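Home | Notebooks | Controllers | Sensors | Search

Controller Comparison, Notebook 2
Entry for April, started 9:40 a.m.

Purpose: to compare the Perau and Zwane navigation controllers on the simulated city block before either is moved to the Fustau base. The simulated camera settings are the same for both controllers. Stereo depth is off. All runs begin on the granite sidewalk and call for one street crossing by the zebra crosswalk.

The Perau controller was run first with its stock gains. Heading was steady on the open sidewalk. On the approach to the curb the speed command dropped and rose again several times, and the log shows the local planner switching between two paths of nearly equal cost, one on each side of the streetlight pole. 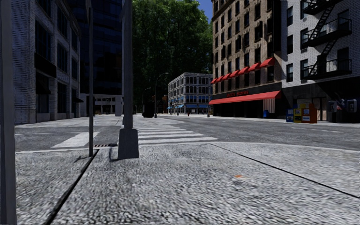
The cost margin was then raised so that the planner keeps its first choice unless the second is clearly better. The switching stopped. This setting is to be kept for all later Perau runs and should be copied into the shared configuration file, where the old value is still present.

The Zwane controller was loaded at 11:15 a.m. It does not plan around single poles in the same way and needed no change to the margin. Its weak point is the curb. The ground classifier gave low confidence at the change from sidewalk to asphalt, and the controller held position until the timeout, which was set at 1,000 ms. The timeout was left alone so that the two sets of results remain comparable. Run 631 is the clearest case and has been marked in the log.

Crosswalk detection uses the Balora module under both controllers. The stripes are found reliably at middle distance. Results are less certain when the nearest stripe is only partly in view, and the module sometimes reports the crossing as shorter than it is.
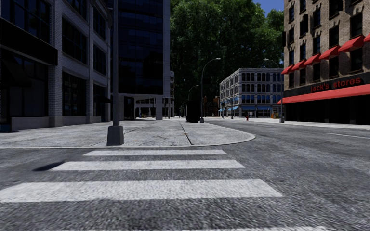 Crosswalk stripes, with the corner of the light-gray sidewalk beyond.

Open items: repeat the Zwane runs with the classifier threshold lowered one step; check whether Balora can hold its last full stripe estimate for a short time; confirm that the camera height in the simulator matches the drawing for the Fustau mount. The drawing was revised after the model was built, and the two may differ.

No recommendation between controllers is made at this stage. Logs are in the group folder under the notebook number.

Contact the lab office | Copyright Fustau Mobile Systems Laboratory | Back to top

This site uses cookies to keep you signed in. Accept | Settings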